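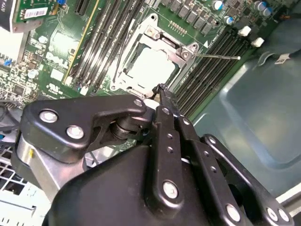 Fingertip at the corner of the socket, with the lever over to the right.

27 Sep 2026
By the Pulleck bench
Filed under: Workshop Diary > Teaching the Arm

Print this entry | E-mail this entry

Long day, good day, and my shoulders are up around my ears as I write this with a cup of tea going cold next to me. I've been steering the arm by remote control since breakfast, going around and around the inside of the old Dell, and when I shut my eyes I still see that motherboard. I suppose that's what happens when you spend a whole day staring into one computer.

We've reached the part of the Grarnar project where the arm has to learn to work near the processor socket, and I have been dreading it a little. The memory slots are forgiving. They're long and straight and you come at them from above, and if you drift a bit you can see it happening. The socket is a different animal. There's the metal frame, and the hinge, and that thin little lever sticking out sideways with its tip right over the memory slots, and the gripper is such a big thing to bring into so small a spot! From the wrist view it blocks half of what I'd like to see. I found myself leaning over in my chair to look around it, as though that would help.

My first tries were awful. I was gripping the hand controller as if it might get away from me, and every wobble I made, the arm made too, very faithfully. That's the thing I keep relearning about showing a machine by hand — it will pick up your nerves right along with your skill. A demonstration where I dither for 9 seconds over the lever teaches it to dither. So I threw those out, had a piece of toast, walked once around the parking lot at Ruletti and started again.

After that it went better. I stopped trying to be exact on the way down and just let myself travel loosely until I was over the board, then slowed right down for the last bit. I turned the hand motion down to 70 percent as well, which gave me a softer feel close to the metal. I should have done that weeks ago, as I wrote in here myself last November, when I was complaining about the very same thing with a different gripper. (I went back and checked. I was just as grumpy then.)

By the time I quit I had 49 takes saved. I've marked 3 of them as ones I'd be glad to have it copy move for move, and most of the others are decent. There's a group from right after lunch where I came in too steeply each time, and I can't decide about those. The steep ones do get there in the end, and maybe it's good for it to see somebody fix a bad start. I'll sleep on it.

One more thing I want to remember: the side view saved me over and over. The wrist view is lovely for fingertips, but it has no idea how near you are to the drive cage or the edge of the case, and twice I looked up and was startled by how far I'd leaned the whole arm over. I want both views up at the same size from now on, side by side, with nothing else on the screen.
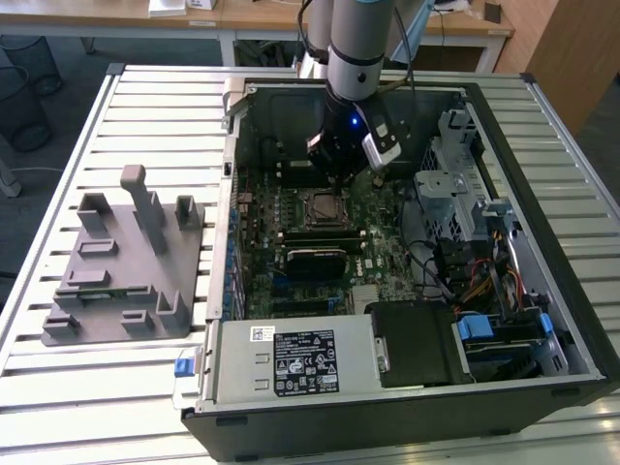 For tomorrow

Start with the fixture plate while I'm fresh. I want a run of takes that begin over there, at the green strip between the blocks, and finish over the case, so the arm gets used to crossing from one to the other. I only did the case end today and I think it shows.

Keep the tower lying just as it is. I've finally learned where everything sits and I don't want to learn it again before I have to.

Ask at Iyer whether the spare controller is back, the one with the looser trigger. My thumb would be very grateful.

Go through the steep takes with a clear head, and bring something better than toast.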